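Grout color for a hallway bench backsplash, match the tile or go darker?

Bustell
Posted Thursday, 9:40 pm

Hi all, I'm going in circles. We built a bench in our back hallway and I want to tile the wall behind it, up to where the coat hooks start. The tile is a matte sage green, 2x8, and I'm running it in a plain vertical stack. Walls are a warm off-white and the bench is stained a medium brown. My husband wants white grout so you can see every line. I'm leaning toward a green-gray that almost disappears. My sister says charcoal, but she says charcoal for everything. I've already spent $395 on the tile so I can't really start over if it looks bad! Also we have two dogs and they shake themselves off right there. What would you do?

Nekonum

I'd skip the white. I did white grout in our mudroom and by August the bottom rows were the color of weak tea, and I scrubbed that wall more than 20 times before I gave up and used a grout colorant pen (which works okay, but it's a boring way to spend a weekend). Your green-gray sounds right to me, go maybe one shade darker than the tile.

One thing though, a vertical stack shows every crooked line, and contrasting grout makes it worse. If your wall isn't flat, blending is your friend. Check it with a long level before you mix anything.
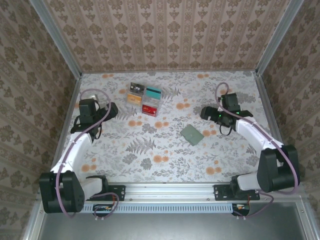

Buy the smallest bag they sell and make a sample board. Glue down six or so leftover tiles, grout half in one color and half in the other, and let it dry at least overnight. Grout dries lighter than it looks in the bucket, so don't panic. Then lean it on the bench and look at it in the morning and again with the hall light on. I spent maybe $50 on my test stuff and I'd do it again.

Du

charcoal. your sister is right lol

Besik

Agree with Nekonum on the sample board. I'd also ask what color the floor is, because you didn't say, and in a narrow hallway you see the floor and that wall together. If there's already grout in the floor, I'd get as close to that as you can and stop there. And use caulk in the matching color where the tile meets the bench top, not grout. Mine cracked along there the first winter.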